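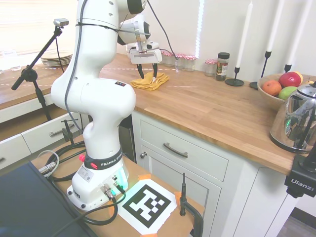
Minutes of the Allotment Association meeting
April 20, 2022

Present: Dewanti Nair (chair), Dirk Willems (minutes), nine plot holders
Apologies: Katsaros family, plot 40

1. Minutes of the February meeting
Agreed, though Dewanti asked that "the tap will be mended shortly" be struck out, as it has now appeared in three sets of minutes and the tap still drips.

2. Water butts
Curkov have quoted £312 for four butts, delivery extra. Dirk doubted that a butt fed by the small shed roof would ever fill between May and September. The Curkov brochure says it will. The brochure does not say where it was raining at the time. Agreed to buy one and see.

3. Slug treatment
A sample of Lemotden has been sent to us by the makers. The packet promises 100 per cent protection for lettuces. Two members have used it and lost their lettuces. A third swears by it but was found to grow only onions. No order to be placed.

4. Rents
Proposed rise to £40 for a full plot. Several members asked what the last rise had paid for. Dewanti read out the accounts: hedge cutting, insurance, and £151 for a padlock and chain, which caused some discussion – the receipt is to be found and brought next time. Rise put off until it is.

5. Visit to Cladow
The coach trip to the gardens at Cladow was raised again. Dirk noted that everyone is keen until deposits are due. Names and money to Dewanti before the next meeting, or the matter is dropped.

6. Any other business
Bonfires: the rule is still after dusk only. Plot holders by the lane say it is being ignored. Those present all said it was not them.

Next meeting: date to be put on the gate.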